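Eslow Ballot Box and Polling Booth Set

Product code ESL-237
Supplied by Bromport Election Equipment
Available for purchase or hire

Description

The Eslow set provides the equipment needed to run a single voting point at a local election, a parish poll, a party selection meeting or an internal ballot. It is made up of one lockable ballot box, two folding table-top booths and a pack of printed notices. All items are stored and carried in one case.

The set is intended for halls, schools, libraries and similar premises where a full-height booth cannot easily be stored between elections. It may be used alongside the larger Cassim booth, and the notices supplied with the two products are printed to the same pattern.

Ballot box

The box is moulded in black plastic and has a hinged lid with a single slot. The slot has a sliding cover which can be closed and sealed at the end of voting. Two sealing points are provided on the lid and one on the slot cover. Numbered plastic ties fit all three points, and a starter pack of 15 ties is included.

The box holds 1,000 ballot papers folded once, on standard paper of A5 size. Larger papers, or papers folded more than once, will reduce this number. Customers expecting a higher turnout at one voting point should order a second box, which is available separately under the same product code with the suffix B.

A clear holder is fixed to the front and back of the box for the name of the polling place and the box number. Card inserts are supplied blank. Each box also carries a moulded serial number on the base, which should be entered on the issue sheet when the box leaves the store.

Table-top booths

Each booth folds flat and opens to form a screen on three sides. When standing, it is 90 cm wide. The writing surface is part of the booth, and a pencil holder is clipped to the right-hand side. The clip may be moved to the left.

The booths should be placed on a firm table with the open side facing a wall where the room allows. A gap should be left between booths so that voters may pass without looking over the shoulder of another person. One booth in each room should be set on a table that can be reached from a wheelchair, with clear space beneath.

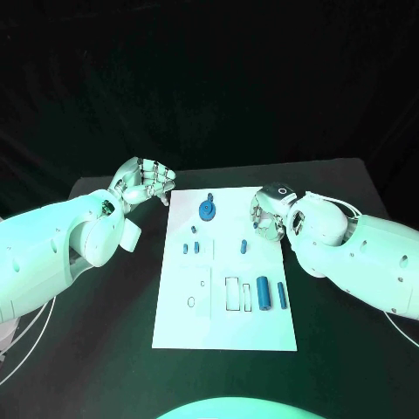
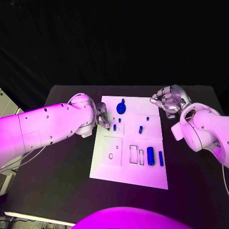
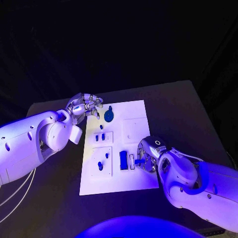 Two robot arms over a table, with dark fabric hung behind: three views.

Notices

The pack contains a direction sign with removable arrows, a "How to vote" notice in large print, a notice for display inside each booth and a door sign. The wording of the "How to vote" notice depends on the method of voting. Customers are asked to state on the order form whether voters will mark a single cross, more than one cross, or number the candidates in order of choice. Where no method is stated, the single cross version will be sent.

Notices in other languages can be printed to order. The customer is responsible for supplying the wording and for checking the proof.

Contents of the set

One ballot box with lid and slot cover
Two folding table-top booths
Two pencil holders with cords
Pack of 15 numbered ties
Notice pack
Four blank card inserts
Carrying case
Issue sheet and instruction leaflet

Pencils, tape and ballot papers are not included. Ballot papers can be ordered from the Hosel print service, which also supplies corresponding number lists and result sheets.

Setting up

The box should be opened and shown to be empty to those present before voting begins. The lid is then closed and fastened with two ties, and the numbers are written on the issue sheet. The slot cover is left open until the close of voting. At the close, the cover is slid across and the third tie fitted. Ties cannot be reopened once fastened and must be cut off at the count.

Booths are opened by lifting the two side panels until they click into place. They should not be forced past this point. To close a booth, press the catch on the inside of each panel and fold the left panel first.

Care and storage

The box and booths may be wiped with a damp cloth and mild soap. Solvents will mark the surface and should not be used. Old labels should be taken out of the holders before storage, and the case should be kept upright in a dry place. Nothing heavy should be stacked on the case.

Replacement catches, slot covers and pencil holders are kept in stock for all sets sold under the present code. Spares for the earlier grey version are no longer made, although some slot covers remain and enquiries are welcome.

Hire

Sets may be hired for a single polling day or for a longer period by agreement. The hire charge covers delivery and collection within the Bromport area – other addresses are quoted separately. Hired sets are delivered on the working day before the poll and collected on the working day after the count. Damaged or missing parts are charged at the list price.

Demand is at its highest in April, and early booking is advised for any poll held in the spring. Bookings may be changed without charge until the delivery note has been issued.

Ordering

Orders are accepted from councils, political parties, trade unions, charities, schools and clubs. An official order number or a letter signed by an authorised officer is required for all purchases on account. Private customers are asked to pay when ordering.

The last dispatch before the winter closure will be on Sat 22 December. Orders received after that will be handled in turn when the warehouse reopens.

Goods may be returned unused in the original case if they are found to be unsuitable. Notices printed to order cannot be returned.

Related products

Cassim full-height polling booth
Eslow ballot box, single (ESL-237B)
Numbered ties, large pack
Hosel ballot paper printing
Polling place sign stand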